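Visit report: Bustamante leaf vegetable packing plant
1/12/22

The plant takes in lettuce and cabbage from growers within a two-hour drive and ships it washed, cut and packed. I went with Lahcen Fawzy, who is replacing the cold room at our own site next year and wanted to see how a larger operation handles intake. Our guide was Lowri Penry, the shift manager.

Intake is on the north side, two dock doors, both with inflatable seals. Field crates are weighed on arrival and get a paper ticket with the grower code and the time of cutting. Anything that left the field more than 22 hours earlier goes to a separate bay and is checked by hand before it is accepted. Penry said the limit used to be longer and was shortened in May, after a run of complaints about browning at the cut edge.

From intake the crates go to a vacuum cooler made by Vasero. The chamber is pumped down, water boils off the leaf surface, and the product loses its field heat in one cycle. Lettuce responds well to this because it has so much surface for its weight. Cabbage does not, and whole heads are sent to a conventional cold room with forced air. Fawzy asked about weight loss in the vacuum cooler. The plant sprays the crates before loading to make up for it, and the ticket is corrected after a second weighing. 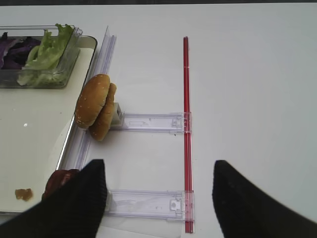
Washing is done in two flumes in series. The first takes off soil and insects, the second is dosed and chilled. Red and green material never share a flume on the same run, as the pigment from cut red cabbage colors the water and then the pale leaf. The changeover between colors is the main limit on output. Penry put the record for one shift at 1041 crates, on a day with a single changeover.

Drying is by basket spinner. The speed is set per product and the settings are taped to the control cabinet, several of them crossed out and rewritten. We were told the soft-leaf setting is still being worked on. Too slow and there is free water in the pack, too fast and the ribs crack.

Traceability runs on Podbridge, with labels printed at the end of the line. I asked for a trace on lot 1111 and had the grower code and cutting time in under a minute. The cooling record took longer - it is kept on paper and filed by date. Ukeo supplies the film and visits quarterly to check the seals.

For our site, the points to follow up are the second weighing and the dock seals. The vacuum cooler is too large for our volume. Fawzy will ask for the floor drain drawings.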